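Chapter 6
Showing Instead of Telling

In this chapter
Why people demonstrate tasks to robots
Leading by the hand and driving from a distance
What a demonstration records, and what it leaves out
How to be a bad teacher without trying
Project: the slider exercise

6.1 The trouble with knowing how

Write down how to slide a knob along a track. Take a full page if you need it. Now hand the page to somebody who has never had fingers and wait.

By Chapter 5 you had written enough motion code to know how this goes. The first draft says to move to the knob, close the gripper, and move right. The second draft says how far right. The third draft says what to do when the knob sticks, and the fourth says what "sticks" means in newtons. Somewhere in the seventh draft there is a line that reads "wiggle slightly," with a comment beside it promising to fix this later. A certain number of industrial robots are running on that line today.

The person writing all this can move the knob in a second, while talking about lunch. People are very good at tasks they can't explain, and programming by demonstration is an attempt to make use of the first half of that sentence. You do the job, the robot records it, and some software tries to work out what you meant.

The last step is where the rest of this chapter lives.

6.2 Two ways to hold the pencil

In kinesthetic teaching, you take hold of the arm and move it. The motors go slack enough to let you, the controller cancels out the weight of the links, and you steer the gripper through the task as if you were teaching a very heavy child to write. You feel contact directly. You also stand in front of the camera, which means that a good part of your data set may consist of your elbow.

In teleoperation, you stay out of the way and drive. The controls may be a joystick, a handheld tracker, or a second arm that the first one copies. The camera now sees what the robot will see when it works alone, and this matters a great deal to anything that learns from pictures. In exchange you lose most of your sense of touch. New operators tend to discover the tabletop by driving into it.

Our own course arm is the Gela, driven through a small leader arm that students have been calling the Mutiso since before the label came off. The Gela does what the Mutiso does, a moment later. It also does what the Mutiso does when you put it down to scratch your nose.

6.3 What gets written down

A demonstration is a list of moments. For each moment the recorder stores the joint angles, the gripper opening, the operator's command, and a picture from each camera. The Pladero recorder used in this course takes 30 of these moments every second, so a demonstration of almost any length contains far more numbers than you will want to read.

Consider what is missing. The list doesn't say which part of the motion mattered. It doesn't say that the pause halfway through was you thinking, or that the little loop to the left was you changing your mind. A learner that copies everything will copy the thinking too, and you will have built a robot that stops in midair at the same spot every time, considering nothing.

The cure is dull. Record more than one demonstration, begin from different places, and throw out the ones where you got lost. A class set from last July held 568 demonstrations. Of these, 13 turned out on review to be somebody practicing with the recorder left on. The model trained on the full set picked up the habit and practiced too.

6.4 The view from the wrist

Much of what you record will come from a camera at the wrist. It is an odd place to watch from. The fingers are enormous, the table slides around whenever the arm moves, and the thing you are reaching for has a way of hiding behind the gripper just as you get to it. A fixed camera gives you the room; a wrist camera gives you the last inch.

Before you record anything, drive slowly over the Bosley board and look only at the wrist picture. Find both slider knobs. Find the numbers between the tracks. Then bring the fingers near the buttons and see how much of them you lose. If you can't tell from the picture where a button is, the learner can't either, and it has had less coffee.

6.5 Before you start

You will need the arm, the leader, the board, and a partner willing to say "stop" in a loud voice. Set the speed limit to the training value. Check that the recorder is off, then turn it on when you mean to.

Work in pairs. One partner drives while the other watches the arm and keeps a hand by the emergency stop. Bring one slider to the 2 on the scale, open the fingers, and back away. Save the run, reset the board, and trade places. Keep your failures in a separate folder, as Section 6.8 will ask for them by name.

Look over the wrist view in Figure 6.1 before your first run, and decide from which side you would approach the upper knob.
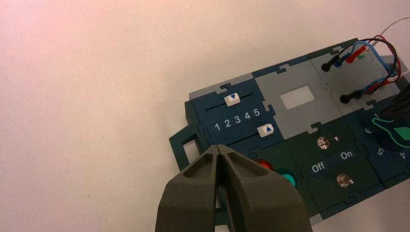

Figure 6.1 The task board from the wrist camera, with the fingertips near the slider module and the red and green buttons partly hidden.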